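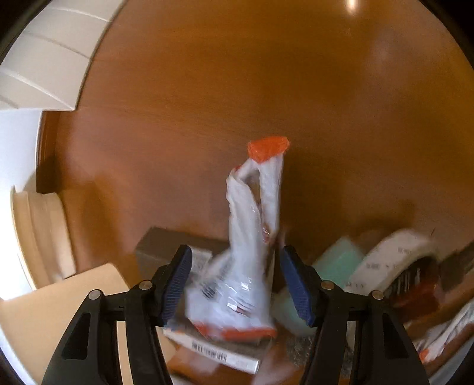 Zindier Bravo sewing box: a review after a winter of mending

Reading time: 3 minutes

Print this page | E-mail this page

I have mended clothes out of a biscuit tin for longer than I care to admit, so when Cuiping Yuan at the Drellilthorpe mending circle turned up one Tuesday with a Bravo under her arm I was all over it before she'd got her coat off. I ordered mine that same evening. It cost me 147 pounds from the shop in Flerklow, and yes, that's a lot for a box, but I've used it nearly every day and I still enjoy opening it!

It's a cantilever box, the old sort where the trays swing out to both sides when you pull the handles apart. My gran had one that trapped your fingers. The Bravo doesn't, because the hinges are set well back, and the trays stop level with each other and stay put even with my big shears sitting in the top one. The wood is beech with an oiled finish. Mine had a rough patch on one foot, which I sanded off in a minute or two.

The top trays are where it really shines. There are 30 pegs for thread, and they're tall enough for the fat reels as well as the thin ones (my last thread rack only took the thin ones and I was forever chasing the others across the floor). You can pull out any pegs you don't want. I took out a row and put my darning mushroom there, with the wool wound round it.

Then the bottom. It's deep, properly deep, with room for a folded pair of jeans waiting for a patch plus the patches. I keep my wadding and iron-on interfacing down there too. There's a loose divider you can slot in one of two places, and I'd have liked a third place, nearer the end, for zips.

Grumbles? A few. The pincushion that comes with it is stuffed with something so hard that my finer pins bent, so I've swapped it for my own. The lid catch is stiff and needs a thumb on each side. And it's heavy once it's full. I carry it from the spare room to the kitchen table and no further, and for the circle I take a little pouch with needles, a thimble and whatever thread I need.

The instructions are one folded sheet and tell you to oil the wood every September. I did mine early with what was left in the bottle, wiped it down with an old pillowcase and left it open overnight. It came up lovely, a shade darker on the lid.

Would I buy it again? In a heartbeat, though I'd ask the shop if they'd sell it without the pincushion. If you only sew on a button now and then, stick with the tin. If you've got a mending pile like mine, go and have a play with one in Flerklow, and try the trays with something heavy in them.

Contact us | Copyright Drellilthorpe Mending Circle | Back to top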